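4. Containers and What Goes in Them

Small objects that have no fixed place tend to collect on the table nearest the sofa. In the Nurkell survey we asked 106 households in Grosar and Pusilport what was on that table, what was kept in a box or tray on it, and where each thing would go if the table had to be cleared. Most households had at least one open container in use. Few of these had been bought for the job. Shoe boxes, gift boxes and the lower halves of product packaging were all common, and people kept them for years.
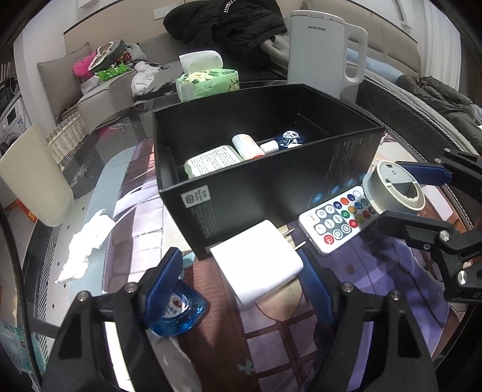
14 min read

Figure 3. Open black box with an internal divider on a glass-topped table. A remote control leans against its right side.

4.1 Divided boxes

We expected a divider to sort things by use, with medicine on one side and tools on the other. The interviews did not support this. People sorted by size and by how well a thing stood up. Bottles went together because they held each other upright, and flat things such as sachets were pushed in beside them. In Figure 3 a white cylindrical bottle, a small white cap and a blue-and-white sachet share the back compartment, and a pale green container is in the front one. A respondent in the Cheng Court apartments described the same habit in her own box: "The tall ones go in the back. I don't think about what they are."

Printed instructions also mattered. Several respondents turned labels outward so that they could read a dose or a warning without lifting the item out. Others had thrown away the outer carton and relied on the label alone. Where the label had worn off, the item usually stayed in the box anyway.

Remote controls were the hardest item to place. They are used every day, they are long for their width, and they are shared. Of the households with a container on the table, 47 said the remote belonged inside it, but many of the same people told us it was usually somewhere else. Leaning it on the outside of the box was a common middle position. It counted as put away for the person who had used it last and as left out for everyone else.

4.2 Adding to a box that is already in use

The second part of the survey dealt with how a container fills up. New items were nearly always put on top. Respondents seldom took anything out first, and they rarely moved a thing that was already lying flat at the bottom. Packets were easy to add at any stage and were often the last things in. Rolls of tape, chargers and adapters went in early and stayed, as did ornaments that had come off a shelf and never gone back. 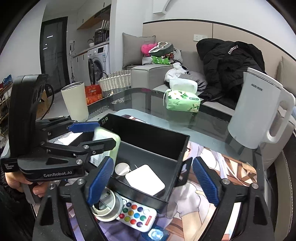

Larger items followed a different rule. Kettles, tumblers and tissue packs were treated as part of the table or the sofa and were left standing when the rest was cleared. Tissue packs in particular were stacked on each other or set down wherever there was room, and only 4 households kept them in a container. Respondents gave two reasons: the packs take up too much space, and they have to be reached quickly.

Table coverings had some effect. Where a printed cloth or picture lay under glass, people said they liked to see it and cleared the surface more often. They did not report owning fewer small things. The containers on these tables were fuller, with up to 200 items listed across the boxes and trays of a single household.

We did not ask about closed drawers in the February round. A question on drawers has been added to the follow-up form, and the answers will be reported with the bedroom data.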